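Ledari pauses its kitchen-table robot trials after gripper fault turns up in simulation 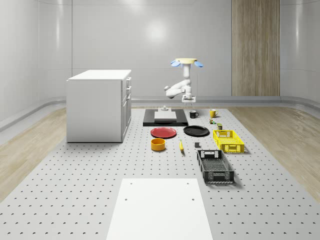
The folks at Ledari have put their table-clearing project on hold for a little while, after a fault in the control software left their simulated arm squeezing much harder than it had been told to. No one was hurt, and nothing was broken outside of a computer, but the team says it would like to be very sure of itself before a real arm goes anywhere near a real breakfast.

The trouble showed up in November, well into an overnight batch of 3242 practice runs. The job is a homely one: pick up the sort of things a family leaves lying about (mugs, plates, a bowl, a banana) and put each of them where it belongs. In 238 of those runs the arm closed its fingers on something, lost track of how hard it was gripping, and simply kept on squeezing until the run timed out. The banana, you will be glad to hear, can be put back together with a restart.

Ledari traced the problem to an update to the grip controller, which is supplied by Garnamard. When a force reading arrived more than 200 milliseconds late, the controller went on using the old number and never raised an alarm. A person wearing a blindfold would slow down, and the software should have done the same, the company wrote in a note to its partners. Garnamard has confirmed the fault and is working on a fix that will stop the arm and open the fingers whenever a reading goes missing.

The pause also affects the test kitchen at Zastthorpe, where a physical arm had been due to start work before the end of the winter. It will stay switched off for now, and the families who signed up to come and try it out have been sent a letter explaining the delay and keeping their places for them.

Before anything moves again, the corrected software will have to get through nearly 3000 fresh runs in simulation, with late and missing readings thrown in on purpose, and without a single runaway grip. Brandão, the safety testing firm brought in to look over the results, will then repeat a share of those runs on its own computers. Ledari expects to share the outcome with its partners once that second check is finished.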